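Thursday, newsletter notes

Moved the Grovport list over to Drultora this morning. 627 addresses went in, 10 bounced on the first test send. Spyros Nikolaidis checked those by hand and most were old work accounts.

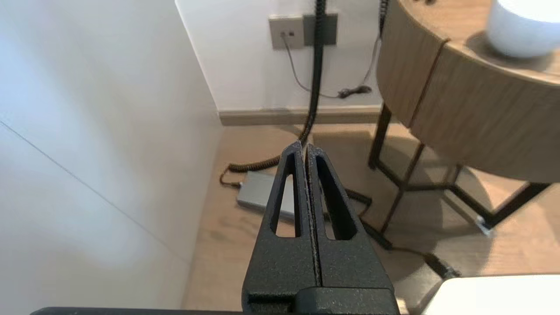
Subject line for the test was the short one. Opens looked fine, clicks were low. The sign-up link sits under the third paragraph - going to try it after the first next time.

Welcome email is still too long. Cut it to 200 words, kept the line asking people to reply.
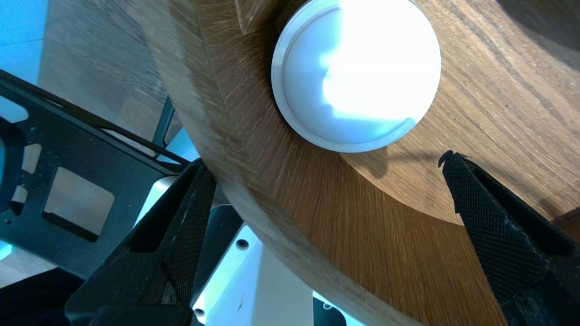 Gudik import failed again on the accented names (Grgić came through as Grgi?). Need to save the file as UTF-8 before the next batch. Free plan stops at 1000 contacts, so no hurry on paying.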